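**Relescombe parish history day draws a full hall**

Quick one before the newsletter goes out. The history day at Relescombe went ahead in March after the 2 month delay over the boiler, and the hall was full by mid morning. Four talks on the program, mostly on the old mission chapel at Broscombe and the families who kept it going before there was a resident priest.

The Broscombe talk got the most questions. Baptism register, 22 years of it, found in a cupboard at the Usman Library and now being transcribed. Handwriting terrible, Latin worse. Several names in it still turn up in the parish today, and a couple of people in the audience went up afterward to look for theirs.

After lunch, a shorter paper on the Lirkia sisters and the school they ran behind the church. Slides wouldn't load at first so the speaker just talked, which worked fine. Then a walk to the graveyard, cut short by rain.

Collection for the register project came to around 2,000 dollars. That covers scanning and a proper box, plus some of teh binding work. The rest will have to wait.

Talks will be printed as a booklet, price not set yet. Orders at the back of church after the 10:30 Mass, or leave a note at the parish office. If you borrowed a hymnal for the closing service please bring it back, we are short.
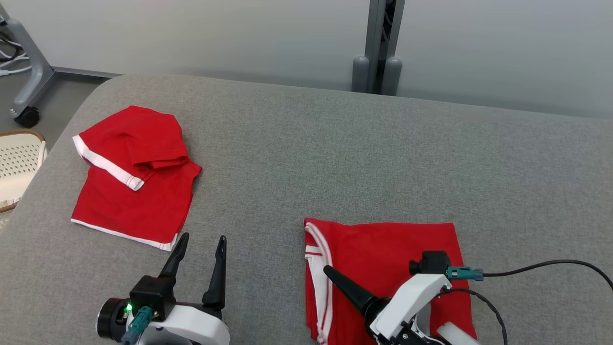
Also still looking for old photos of the Broscombe chapel, inside or out, any condition. They'll be copied and returned the same week. Office is open mornings untill noon.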